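Recording examples for Zelow: frequently asked questions

Last updated 28th May

What is being recorded?

Short runs of the arm doing one task from start to finish while a person guides it. Each run is one example. The learning system is trained on the full set, so a plain, ordinary run is as useful to us as a fast one.

How many examples does a task need?

We ask for 107 per task before the first training pass. If the results are weak, Toivo Hyvönen will tell you which part of the task needs more.

Do I need experience?

No. New operators do two practice sessions at the Brollville site with Caoimhe Dolan. Practice runs are stored separately and are left out of training.

What should I look at before I start?

Look at the view from the small camera at the gripper. You should be able to see the arm link and part of the gripper, with the floor behind them. On our setup the floor is gray striped carpet, with a strip of light wood at the right. If the angle has shifted since your last session, stop and write it in the log – do not try to straighten the camera yourself.

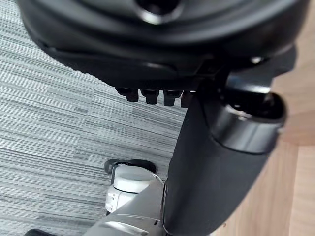 What if I make a mistake during a run?

Finish the run if it is safe to do so, then mark it "recovered" or "failed". Please don't delete it. Kidus Woldegiorgis reviews every marked run and decides what goes in. Some of the recovered ones are very helpful.

Can I change the starting position?

Yes, and you should. Move the object a little between runs. A set where everything starts in the same spot teaches the system very little.

How long is a session?

No more than three hours, with breaks when you want them. Tired operators get jerky, and it shows in the data.

Where do the files go?

They upload to Tufa when you close the session. If the upload stalls, leave the machine on and call extension 606.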